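Gestion des stocks et logistique de détail, notes de cours, séance 2
Chargée de cours : Lilla Kun. Notes prises par Tímea Kocsis, relues vite fait
4 octobre 2020

Partages : 2

Rappel de la séance 1 : stock = argent immobilisé. Trois raisons d'en avoir quand même : décalage entre production et vente, incertitude sur la demande, remises sur quantité. On ne revient pas dessus, mais c'est au partiel.

Aujourd'hui : la quantité économique (formule de Wilson), le stock de sécurité, puis début de l'ABC si on a le temps (on n'a pas eu le temps, voir fin).

1. Les deux coûts qui s'opposent

Coût de passation. Tout ce qu'on paye à chaque commande, quelle que soit la taille : saisie, transport fixe, contrôle à réception, facture. Attention, le prix d'achat n'en fait PAS partie. Erreur classique dans les copies.

Coût de possession. Loyer de l'entrepôt, assurance, vol, casse, obsolescence, coût du capital. S'exprime en % de la valeur du stock par an ou bien en euros par unité et par an. Bien regarder l'unité dans l'énoncé avant de se lancer.

Commander souvent = beaucoup de passation, peu de possession. Commander rarement = l'inverse. La somme des deux fait une courbe en U assez plate au fond. Retenir « plate » : se tromper un peu sur Q ne coûte presque rien.

2. Cas Fleston

Grossiste en maroquinerie et bagagerie, un seul entrepôt, fournisseur principal Stelard. Demande D = 2 952 sacs par an, régulière. Coût de passation S = 60 euros. Coût de possession H = 2 euros par sac et par an.

Formule : Q* = racine de (2 x D x S / H)

Donc 2 x 2 952 x 60 / 2 = 177 120. Racine : 420,9. On arrondit à 421 sacs par commande. Nombre de commandes par an : 2 952 / 421, soit un peu plus de sept. Sept commandes, une toutes les sept semaines et demie à peu près.

Vérif : à l'optimum les deux coûts sont égaux. Possession = 421 / 2 x 2 = 421 euros. Passation = 2 952 / 421 x 60 = 420,7. OK aux arrondis près. Si vous trouvez deux chiffres très différents, il ya une faute quelque part, cherchez-la avant de rendre.

Question de Kálmán Major : et si le fournisseur impose un lot de 200 ? On teste les multiples qui encadrent Q*, donc 400 et 600. Pour 400 : possession 400, passation 442,8, total 842,8. Pour 600 : 600 + 295,2 = 895,2. On prend 400. Surcoût par rapport à l'optimum : un euro et des poussières. C'est la courbe plate.
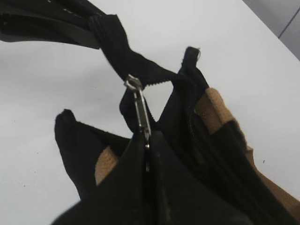
3. Ce que Wilson suppose (à savoir par coeur)

Demande constante et connue. Délai de livraison fixe. Pas de remise sur quantité. Livraison en une fois. Pas de rupture. Un seul article à la fois.

En pratique presque tout est faux. Chez Fleston la demande monte avant la rentrée et retombe en janvier. Mme Kun : on s'en sert comme d'un ordre de grandeur, ensuite on corrige. Pour une vraie saisonnalité, découper l'année en périodes et refaire le calcul, ou passer à Wagner-Whitin (hors programme, ne pas réviser).

4. Point de commande et stock de sécurité

Point de commande = demande moyenne pendant le délai + stock de sécurité.

Stock de sécurité = z x sigma x racine(L), avec sigma l'écart-type de la demande par période et L le délai, dans LA MÊME unité de temps. Semaines avec semaines.

z vient de la table de la loi normale. 95 % de service : 1,65. 99 % : 2,33. Passer de 95 à 99 augmente donc le stock de sécurité de 41 %. Il faut que ça se justifie, à voir article par article.

Attention au vocabulaire. Taux de service par cycle = probabilité de ne pas tomber en rupture entre deux livraisons. Taux de satisfaction = part des unités demandées servies tout de suite. Ce ne sont pas les mêmes et les entreprises mélangent tout le temps. Kalliopi Gavalas a demandé lequel prendre à l'examen : par cycle, sauf indication contraire.

Si le délai varie lui aussi, la formule s'allonge (variance du délai x carré de la demande moyenne, sous la racine). Sera donnée dans l'énoncé.

5. ABC, début seulement

Classer les références par valeur annuelle consommée (prix x quantité), ordre décroissant, puis cumuler. A = les quelques références qui font l'essentiel de la valeur, C = la longue queue. Les seuils 80/95 sont une convention, rien de plus. Suite la prochaine fois avec le fichier Bistholm.

A faire : exercice Szénási, questions 1 à 4, par deux. Envoyer à Bianka Szilágyi, qui regroupe. Indiquer les unités à chaque ligne, sinon points en moins. Calculatrice obligatoire au partiel, téléphone interdis.

© Tímea Kocsis, reproduction autorisée pour le groupe | Contact | Retour en haut de page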